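Bimorik opens its Wandisstead workshop to the public

WANDISSTEAD - Residents got a look inside the Bimorik robotics workshop this month when the company held its first open day at the former Le Goff bakery building. Doors opened at 10 a.m. and the last group left a little after 4 p.m.

The company moved into the building in December and has kept the roll-up doors mostly closed. Until now, people walking by have seen delivery trucks and not much else. Anum Rana, who manages the site, said the staff had been getting questions at the coffee counter across the street since the first week.

"People wanted to know if we were baking," Rana said. "The old sign is still up, so I can't blame them."

Visitors signed in at a folding table by the loading dock and went through in groups. Each tour lasted 30 minutes and ended at the station where Bimorik is working on a project called Rarkari. The aim of Rarkari is to have a pair of robot arms handle the small jobs that come before and after a meal in a care home or hospital kitchen, such as putting dishes on a tray and placing a spoon and fork where a person can reach them.

Shota Hoshino ran the station for most of the day. He set out the items before each group came in and then stepped back behind the tape while the arms worked. In the first part of the demonstration the arms were guided by a second operator, Na-rae Joo, who sat at the controls and moved the arms from there. In the second part the arms repeated a short task on their own, using what had been recorded from earlier guided runs.

Groups were asked to stand behind the floor tape while the arms were powered. Children could come up to the front row with an adult. Rana said the shop would have let people stand closer if the arms had been switched off, but that no one had asked to see them switched off.
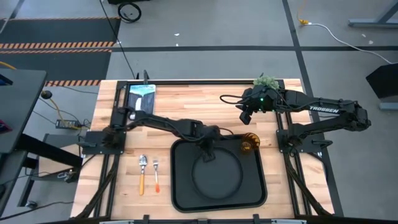
UCHENNA BRIGGS

The task at the station was a place setting: a black plate on a black tray, an amber cup, and a spoon and fork lying beside the tray. One arm works from the left side of the wooden table and the other from the right, and each has a gripper that opens and closes on whatever it is told to pick up.

Hoshino told the groups that the plate gives the most trouble. It has a thin rim and is the same color as the tray under it, and the arm has to bring its fingers down over the edge without pushing the plate across the tray. The cup is easier to grip but easier to knock over. The fork is narrow, and a gripper that comes down a little to one side will close on nothing.

"A person does this without looking," Hoshino said. "You're talking to somebody, you put the fork down, you're done. For us the fork is an afternoon."

During the 11 a.m. tour the right arm dropped the spoon short of the tray. Joo backed the arm up and tried again, and on the second try the spoon landed where it was meant to go. The group clapped. The arms got through the same task without a drop for the next group, which did not clap, and Joo said later that she had noticed the difference.

The Rarkari team has recorded 2,000 runs at the table so far. A run is one attempt at a task from start to finish, whether or not it goes well. Hoshino said failed runs are kept and marked as failed, and that the team goes back to them when an arm keeps making the same mistake. Between runs somebody moves the dishes to new spots on the table so that the arms do not learn one fixed layout.

Several visitors asked about speed. The arms move slowly, and a person could set the tray many times over while they work. Hoshino said the team could turn the speed up but has not done so yet, and that it would stay low for as long as people are working near the table every day.

Others asked about jobs. Fuseini Amoah, who worked in the kitchen at a nursing home for years before retiring, put the question to Rana during the early afternoon tour. She answered that Bimorik does not sell a product now and that the homes it has talked to are short of staff at mealtimes. She said the company's idea is that aides would spend the time with residents and leave the trays to the machine.

Amoah said after the tour that he was not fully persuaded but was glad he had asked.

"The tray is the quick part," he said. "Getting Mrs. So-and-so to eat what's on it, that takes your whole lunch hour. If the machine does the quick part, fine. I'd like to see it carry soup."

Soup is not on the list for this year, according to Hoshino. The team plans to add cups with water in them first, then bowls. It also wants to try packaged items, which bend and slide in the gripper and have shiny surfaces that are hard for the cameras to read.

The rest of the tour took in the parts room, where visitors could handle gripper fingers in several shapes and vote for the one they thought would hold a fork best. The votes went into a coffee can and had not been counted when the doors closed. There was also a bench where people could try to pick up a pencil using kitchen tongs while wearing oven mitts, which Joo set up to give an idea of how little an operator can feel through the controls. It had the longest line of the day.

Not much of the bakery is left. The concrete floor is the original one, and the ovens were taken out before Bimorik signed its lease. A row of hooks for aprons is still on the wall near the back office and is now used for headsets and extension cords. Rana said the Le Goff family had sent over some old photographs of the building and that she hopes to hang them in the entry.

Parking was a problem for part of the morning. The lot behind the building is shared with the tire shop next door, and cars were backed up onto the street by 11. Rana said the next open day would use the school lot instead, if the district agrees, and that she had already spoken to the owner of the tire shop to say sorry.

Bimorik plans to hold 2 more open days before the end of the year. The next one will add an evening session starting at 6:30 p.m. for people who could not get away from work. Tours will again be free, and visitors will need to sign up ahead of time at the workshop office or at the Wandisstead library front desk. Children under 12 must come with an adult. Closed shoes are required in the workshop area, and there is a step down from the loading dock. Visitors who need the ramp should use the side door and ring the bell.

School groups can ask for a weekday morning visit. The workshop will take one class at a time and asks teachers to write at least 3 weeks ahead. Joo, who will run the school visits, said classes will be able to pick the items that go on the table, within reason. She has asked that they leave out anything made of glass.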